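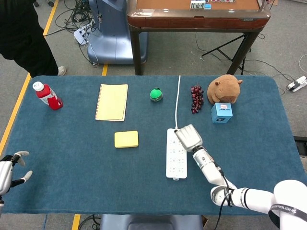

What is the cloth for?

It keeps light objects from sliding when the table is bumped, and it deadens the sound of hard things being set down. The felt is the Luvetti stock, teal-blue, cut oversize with the edges left raw. Fraying is cosmetic and I am leaving it until May, when the next roll is due.

29 November 2024, Stivham, small room. Table layout for the household-object set, sheet 153.

Layout as placed, left to right along the far side: red bottle with white cap, spiral notebook (pale yellow), small green ball, power strip with its cord to the far edge, dark red grapes, brown capybara plush, light blue box. The sponge goes nearer the front, below the notebook. Order agreed with Sevim Güneş and copied to the Drulinano sheet.

Notes on individual items:

- Bottle – stands on its own base, label toward the front.
- Notebook – coil on the left. The pages curl at the edges. Pressed overnight under the Karabulut catalog, little change. Keep using it.
- Sponge – yellow face up. Replace when the corners go.
- Power strip – lengthwise on the cloth, nothing plugged into it for this sheet.
- Box – in front of the capybara. A gap of 5 mm between them is fine, contact is also fine.

Spacing along the row is by eye, up to 100 mm between neighbors. Sevim wanted a template. I would try it on paper first, as the cloth shifts when it is brushed and any marks on it would shift too.
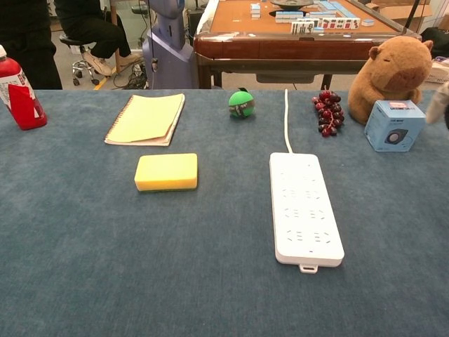
Does the mahjong table need to be moved before the next sheet?

It can stay where it is, behind the work table. The tiles remain on it and are not part of the set, so they do not go on the inventory or into the storage bin.

Open points:

- Brush the felt in one direction before each layout, lint roller afterward.
- Check the cord length against the wall outlet if the table is turned.
- Sheet number goes on the back of the card, in pencil.
- Ask Sevim whether the sponge stays in front or joins the row on the next sheet.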